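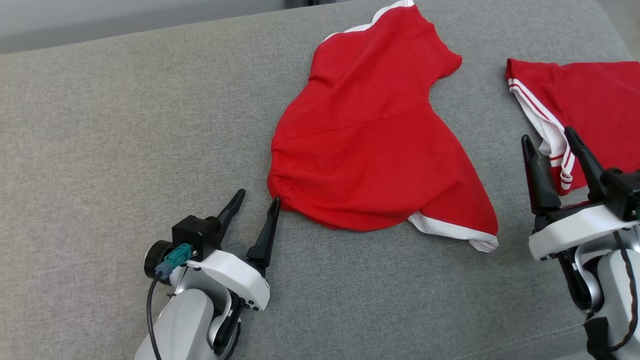

Figure 3. Red garment with white trim, on gray upholstery.

6 min read

4.2 Clubs and their second-hand kit

Red came up in most interviews at Pultow. The town club has worn it as long as anyone we spoke to could remember, and old shirts pass between families – cousins, neighbors, the fall swap table. We logged 200 shirts over one season. Price was rarely the issue. Parents wanted the right red, and a faded one got handed down to a smaller child or kept for pratice.

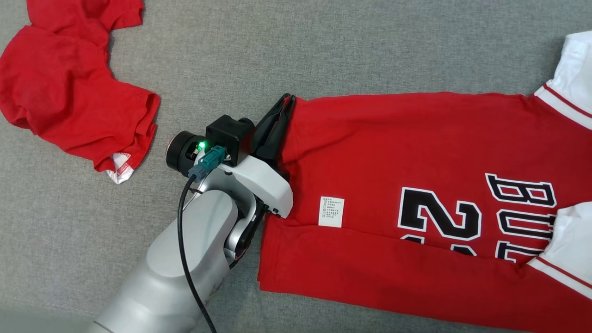 Rosine Royer disagreed on the last point: in her street a faded shirt was the better one, it meant an older brother had played. We heard versions of this in 7 households, mostly on the Plendurbridge side. Coded as "lineage" (see Table 2). Bouvier's earlier notes on Zein have something close to it, though there the shirts were bought new each July.

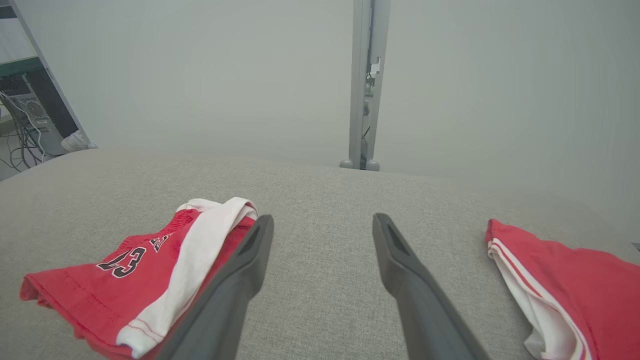
4.3 Washing and wear

Wash habits varied alot. Cold cycle, inside out, was the usual answer. Three families washed by hand before Thursday games – white trim picks up the dye otherwise, they said. Wear at the hem was scored separately.

14 shares · 3 comments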